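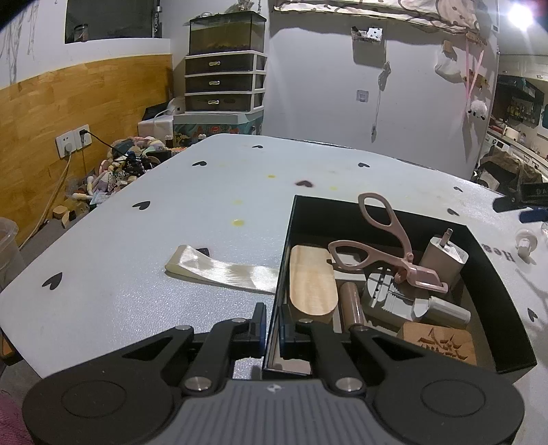 Last edited in July, 9:40 pm

Okay, a thread on learning to sew my own curtains at 43, as someone who once glued a hem on for a job interview.

1/ The quote for custom curtains in our living room was $700. For two windows! I laughed, closed the tab, and went to bed mad.

2/ Next morning I texted Mahsa Kiani, who made every costume for our high school plays, and she wrote back "buy a yard more than you think." I did not do this. Remember it for later.

3/ Fabric came from Edham, the outlet place behind the bus station. Heavy cotton, kind of a mustard, $17 a yard. I also looked at the linen but it wrinkled when I so much as breathed near it.

4/ WASH IT FIRST. Mine shrank, and I mean a lot. Guess who had to go back for another yard (hi Mahsa, yes, I know).

5/ Measure from the rod to the floor, then add your hems, top and bottom. I forgot the top one on the first panel, so now the bathroom has a very fancy short curtain.

6/ Iron the hem before you pin it. I hate ironing and I still did it every single time, and those are the only straight lines in the whole house.

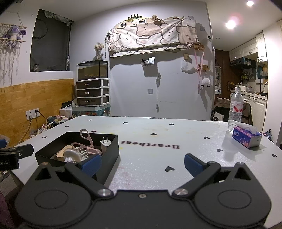
PART TWO: the sewing part

7/ Long seams are boring and great. Put on a podcast, go slow, and let the machine pull the fabric. If you push, it gets wavy.

8/ I broke three needles before Mahsa told me to get the ones for denim. Haven't broken one since!

9/ Total came to $330 with thread, rods and that extra yard. One panel is still a bit longer than the other and I've parked a plant in front of it.

10/ Bedroom is next. If anyone has done blackout lining, does it need a special foot on the machine or can I just wing it?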